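Re: [bench-grippers] which fingers for cloth?

To: bench-grippers list
Sent: 16:40

Sorry for the slow answer, been on the bench most of the week and only reading the list on my phone. Reply inline-ish, then a lump of notes at the end. Quoted message first so people who joined in January have the thread.

> Hello all,
>
> We have a pair of small servo arms on order and a choice of fingers to
> make before they arrive. The job is garments, mostly T-shirts, picked up
> from a heap and folded on a table. Supplier is pushing the Beron pads
> (smooth, a bit rubbery). Someone on here mentioned Duneck fingers with the
> crosshatch pattern but I can't find the message in the archive.
>
> Questions:
> 1. Has anybody run both on the same shirts?
> 2. Are wrist cameras worth the bother or is one overhead enough?
> 3. Does the controller matter or is it all fingers?
> 4. How far apart do you mount the arms?
>
> We're a small workshop, no budget for getting it wrong twice. Any numbers
> at all would be welcome, even bad ones.
>
> Thanks

Right. Yes to 1, we have run both, Duneck and Beron, same arms, same heap of shirts. Numbers are bad ones as requested.

Setup is two arms on the one rail, on the long side of an ordinary wooden table, both facing the same way. Rail is clamped, not bolted, so we can shift the lot along when needed. Black servo arms, parallel gripper on each, camera on each wrist and one more up high looking down the table. We keep the middle of the table clear before each run and drop the shirt in from the side, wherever it lands it lands.
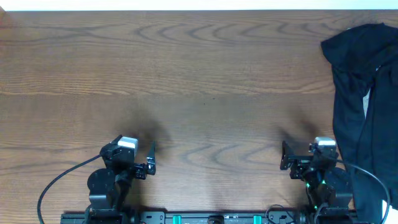 On 4: further apart than you think. We began with the bases close together because the drawing looked tidy and the elbows fouled every time both arms went for the same hem. Moved them out, lost a little reach at the far edge, never missed it. Do leave yourself slack in the wrist cables though. We had ours taped down too short at first and the connector came out on a full wrist turn. Now they hang in a big loose loop out to the side. Looks dreadful. Works.

Height of the rail matters more than I'd have said. If the fingers come in too flat they push the cloth along the table and you get a nice ruck in front of the tip and nothing in the grip. Tip the wrist down a bit and the lower finger gets under. We wasted a good while blaming the pads for that, so set your angle before you compare anything.

On 1. We did 94 picks with each set of fingers. A pick counts if the cloth leaves the table and is still held when the arm stops at the top, no credit for a corner that slides out on the way up. Duneck crosshatch held on 77 of them. Beron I am not going to give as one number, as we swapped a pad half way through and I don't trust the second half. It was lower. Clearly lower on thick hems, pretty close on a single layer. If your shirts are all thin then you may not care.

The knurled ones bite well on a folded edge. Where they are worse is letting go. Open the jaw and now and then a loop of knit stays caught on the pattern and the shirt comes back with the arm. We added a small wiggle on release, 2 degrees either way at the wrist, and that cured most of it. Beron lets go cleanly every time, credit where due.

Collars are the awkward bit for both. A ribbed edge rolls when you press on it, so the tips close on nothing. Hem first, then work round to the collar, if your planner will let you choose.

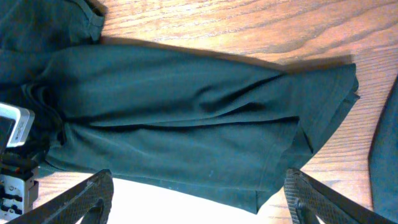
Do you need to put anything on the table top to get a grip started? We don't use anything, bare wood, and it has been fine with the crosshatch fingers as long as the wrist angle is right. A mat would give more friction under the cloth and so less sliding, but then the tips snag on the mat as well, and we found that a worse problem than the one it fixed.

What bare wood does give you is glare. Our top has a bit of shine on it and under the lights the wrist camera gets a big white patch right where you want to see the gap between fingers. Dark shirt, bright table, auto exposure picks one of them and it's usualy the wrong one. We locked the exposure for the cloth and let the table blow out. The segmentation only wants the edge of the garment anyway and that edge stays sharp enough.

On 2 then. Wrist cameras are worth it, yes, get them. Overhead is fine for finding the heap and choosing an end to start from. It is no good at all once the arms go in, they block the very bit you need. With the wrist view you can tell a good pinch from a bad one: good one, the folds run in to a point between the fingers. Bad one, you see a flat flap and one lonely corner. We trained a little yes/no check on just that and it catches a lot of drops before the lift starts.

Downsides. Close up everything is soft when the arm moves, so grab the frame at a standstill. We pause a beat after closing and take it then. And printing on a shirt upsets the check something rotten. White lettering on dark cloth reads as an edge, so the model thinks there's a hem there and goes for it.
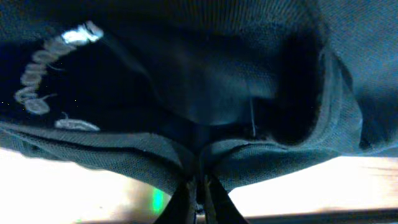

We got round some of it by turning half the training shirts inside out, which is a cheap trick and I'm not proud. Better fix is probably depth but we haven't got a depth camera small enough to sit on the wrist without knocking the other arm. If anybody has, please post the part and what it weighs. Ours are already at the limit of what the last servo likes, it gets warm by lunch.

Lint! Forgot lint. Dark knit sheds on the crosshatch and after a morning the pattern is half full of fluff. Grip drops off slowly so you don't notice until you look at the log. Old toothbrush, once a session. Beron pads just need a wipe. If you are running this with nobody standing near it that might swing you towards the smooth ones.

Loose threads, same family of problem. A thread across the camera view looks like a seam to the check. Snip them.

On 3. Controller matters more than the pads did, to my annoyance. We started on the board that came with the arms, which only gives you position on the gripper. You tell it a width and it goes to that width. Lovely for blocks. With cloth you don't know if there's one layer or four between the tips, so you either crush it or miss. Swapped in the Julton board, which lets you close on a current limit and stop there. Close until it pushes back, hold. Thick and thin then both work from the same command and I got to delete a whole page of special cases.

It isn't all roses. The Julton wants its own power feed, the docs are thin, and the first one we had went quiet after every firmware load until you pulled the plug. Second one has behaved. Also the limit is in its own made up units: we settled on 1,050 for T-shirt knit, by trying it. No idea what that is in newtons. Don't copy the figure on to a different gripper and expect anything sensible.

Things I'd do in your shoes, with one lot of money:
- crosshatch fingers on both arms, smooth pads in the drawer
- current limited closing, whatever board gets you there
- wrist cameras from day one, exposure locked
- arms wide apart, wrists tipped down, loose cables
- same shirts for every test, write down what counts as a pick BEFORE you start

That last one we got wrong. Earlier runs are no use to me now as I can't tell what we were calling a success.

Below is the longer note I did on heaps, several garments at once, as it was asked for off list too. Pasted off our project page so the formatting may be off.

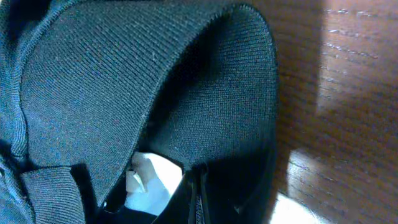 4 min read

Picking from a heap, notes to date

Single shirt flat on the table is the easy case. Put two or three dark knits together and the trouble is knowing where one stops. Black on dark grey on a dim wrist camera is near enough one blob. The rib direction helps if the light is low and from the side, so we moved a lamp. With overhead light only, the ribs vanish and so does the boundary.

We no longer try to find a whole garment. The arm looks for any rolled or raised edge, closes on it, lifts a hand's width and stops. Then the second look: did one thing move or did everything move? If everything, let go and try another edge. Slow, but it doesn't need to know what it is holding.

Reaching down into a gap between layers works better than pinching off the top. One finger goes in, the other stays outside, close on the limit. The Asfaw fingers (long thin ones, glossy, on loan) were the best of the lot at getting in and the worst at keeping hold once there. Would love them with a rough inner face. May try a strip of grip tape, will report.

Anything that isn't cloth in with the heap confuses matters. The current limit trips early on a stiff bit and the arm thinks it has a good hold. Tissue paper is the opposite, gives way and tears, and you get a scrap of it and no shirt. Check what's tucked in the heap before a run if you want clean numbers. We didn't always.

Two arms on one heap: take turns. We tried both at once and they pull against each other through the cloth, neither limit trips, and something slips. One lifts, one waits, then the second comes in for the hanging corner. The hanging corner is by far the easiest grab of the whole job as gravity has sorted it out for you.

Still to do: towels, anything with buttons, the Asfaw tape thing, a proper rerun of the Beron half I spoiled.

(end of paste)

Happy to send the pick log to anyone who wants it, it's a plain text file with my spelling in it. Original poster, tell us which arms you ordered, some of the small ones have a wrist flange that won't take the Duneck fingers without an adaptor and you'll want to sort that before the box turns up.

Off to clean fluff out of a gripper.

--
You are receiving this because you are subscribed to bench-grippers. Please trim quotes when replying — digest readers will thank you.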